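3.2 Taste panels at the two taprooms

I ran the tasting part of this study at two brewpubs, Urkness and Pisard, because they both pour a light lager made from Holub malt and I wanted to know if regulars could tell them apart. We got 36 people to sit down with us over 8 evenings in September, which is more than I'd hoped for!

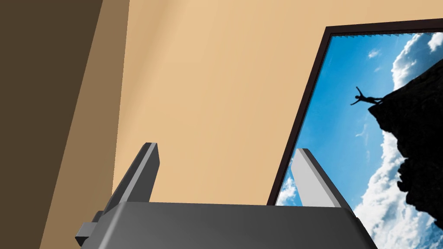 Figure 2. Parallel gripper, rendered view.

Each person got three small glasses, two the same and one different, and had to pick the odd one out. Pretty standard stuff – but I let folks eat pretzels between rounds, and a few reviewers have already grumbled at me for that.
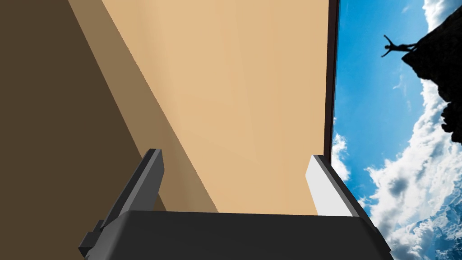
3.3 Sales records

The sales side was a lot more work. Pisard handed over 3545 bar tabs, and I went through them by hand looking for lager orders (the register lumps lager and pilsner under one button, so I had to lean on the price).
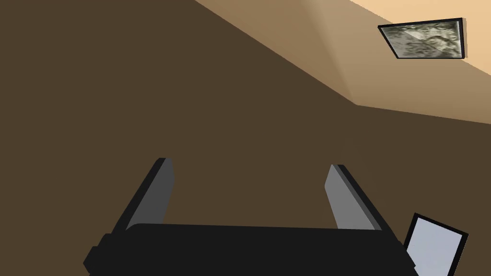 Urkness keeps paper slips, so I only used the food orders from there. People who ordered the Zillham sausage plate went for lager more often than I expected, and they tended to stick with it for the second round.
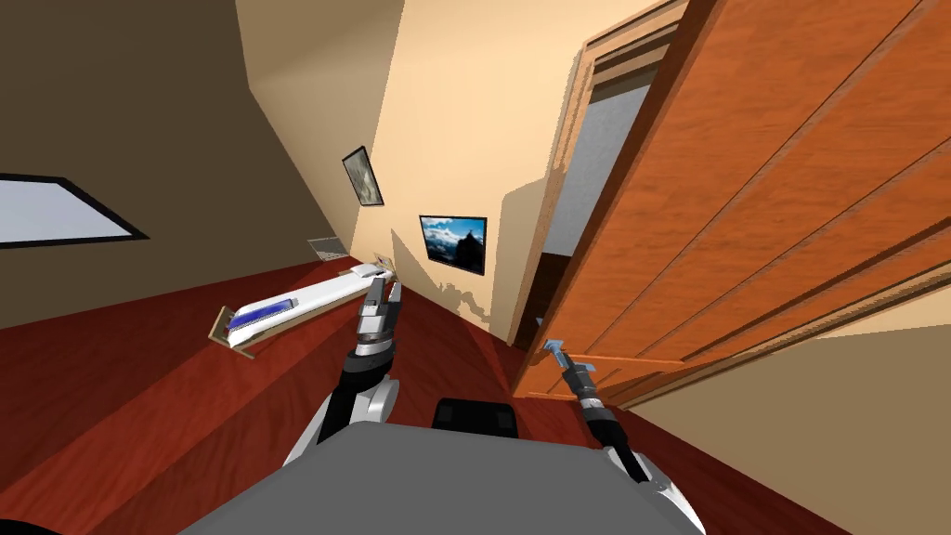 I left out private parties and anything rung up as a staff drink. Growler fills stayed in, though I list them separately in the next table.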